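Budgeting for an arm on appliance knob testing: talk me out of it (or into it)
14 replies · 3 shares

kilby_bench
We do small appliance checks at our shop in Brusgate. Countertop stuff, mostly turning knobs and making sure they land where they should. Right now two people do it by hand and they hate it. Management has floated an arm for next year and asked me for a number by February. The sales guy from Idville says the gripper is the cheap part and "the rest is just setup." I have heard that sentence before, about a conveyor we ended up scrapping.

What did you really spend past the arm itself? I'm not interested in brochure numbers.

tornadoalley_tech
Fixtures. Always fixtures. We penciled in $2000 for holding the parts and burned through it before the first real run. Every new model has a different footprint, so every new model wants a new nest.

f_ayala
Faustino Ayala here, I look after a test bench at Solís. I'm going to be the grump in this thread. I don't think most shops your size should buy one, and I say that as somebody who works next to one all day.
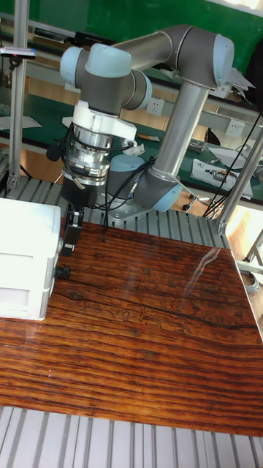 What I'd put in the budget first is hours, and I don't mean programming hours. I mean the hours where someone stands there finding out that the fingers can reach one knob fine and the next one badly. Look at our setup: the gripper comes straight down, and the small gray knob is right beside the fingertips, but the black ridged one sits lower on the same side, out over the board. Same box, same side, two separate approach problems. Your sales guy will quote you one "knob task." Ask him which knob.

Then add cable management. Ours loops around the couplings and back toward the shoulder, and every bit of slack you leave for the wrist is slack that can snag. Nobody quoted us for sleeves or clips.

rotorhead60
Disagree with Faustino on the conclusion. If two people hate the job, you are paying for it already — in turnover, in bad readings at 4 pm when they've stopped caring. We got ours doing knobs in 8 weeks and it hasn't called in sick.

f_ayala
8 weeks for how many models?

rotorhead60
One. OK, fair. But it's the one we sell most of.

kilby_bench
We have a lot more than one. That's kind of my problem.

tornadoalley_tech
Then split it. Buy for your top seller, leave the oddballs to people. And get it in writing what happens when you change the coupling stack. We swapped one adapter and the tool length was off, so every taught point was off with it. That was a fun afternoon.

mezzanine_mo
Can I push back on the wood board? I've seen it on a lot of benches and I don't get it. You spend all that on an arm, you've got aluminum slats right there with slots in them, and then you lay a plank across the front and put the part on that. How is anything repeatable?

f_ayala
It's fine for trying things out. I wouldn't run production on it and I wouldn't let anyone put "wood board" in a quote as a fixture either. But if I'd machined a plate for every idea we dropped, I'd have a shelf of expensive plates.

mezzanine_mo
So your real fixture cost hasn't even landed yet.

f_ayala
Correct. And that goes for most of the happy numbers you'll read on here.

rotorhead60
Not mine, mine's bolted down :)

kilby_bench
This is useful, if depressing. What would you ask for before signing?

f_ayala
Send them your worst unit, the one with the stiffest knob in the most awkward spot, and have them turn it 60 times while you watch. Don't accept a video. If they want to bring their own appliance, go home.

tornadoalley_tech
Seconded. Also ask what the spare fingers cost and how long they take to arrive. We waited longer for fingers than we did for the arm.

rotorhead60
I'd still buy. Just saying. Lease it if the boss is nervous.

kilby_bench
Lease quote was ugly, but I'll ask again. Boxing up our worst unit for Idville tomorrow. Will report back if they let me in the room.

5 likes · 2 shares · Reply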